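Chapter 4
Where Does It All Go? Sorting a Kitchen in One Afternoon

I learned to sort a kitchen the hard way, which is to say I moved into a rented place in Retham with eleven boxes and no plan! I opened all of them at once. By dinner I was eating crackers on the floor, surrounded by lids. So before we get into shelves and drawers and labels (those are Chapters 5 and 6, be patient), I want to talk about the part everybody rushes through, the very first sort, when things are still lying all over the place and you have to decide where each one goes.

My rule is one surface and one bucket. The surface is your table, with a cloth over it so you don't scratch anything and can shake the crumbs outside when you're done. The bucket goes on the floor right up against the table, and I mean a big one, the kind you'd wash a dog in. Anything that has to leave the kitchen goes in the bucket. You don't walk it to another room, you don't start a side pile on the stove, you just drop your arm and let go.
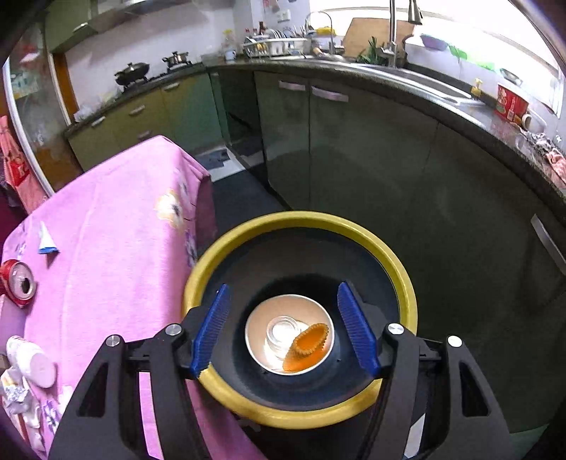
Now, the bucket fills up with odd company, and that's fine. A bowl can sit in there with a little orange piece lying inside it. You'll sort the bucket itself later, in what I call the second pass, and we'll do that together at the end of this chapter. What I don't want is for you to stop in the middle of the first pass and start wondering whether you still like a bowl. Put it in and keep going.

My old teacher Nii Agbenyega ran evening classes in home management, and he made us do this against a kitchen timer. I thought it was silly until I kept a tally in my own kitchen one Sunday. I handled 160 things, cups and spoons and jar lids and all, and 199 the next time, when I finally got brave enough to empty the drawer under the oven. (Don't ask about that drawer.) It felt like 2,000.

A word about cabinets, too. Keep the doors shut while you work! Open doors are an invitation to start putting things away, and putting away is a different job with different questions. It also hurts a lot when you stand up under one.

Words to know in this chapter
First pass: clearing every loose thing off a surface, with no stopping to decide.
Second pass: going through the bucket, one thing at a time.
Home spot: the place a thing goes back to after it's been used.

Before you read on
Pick one surface in your own kitchen and write down what's on it right now, before you tidy it. Keep the list somewhere safe. You'll need it for the activity in Section 4.2.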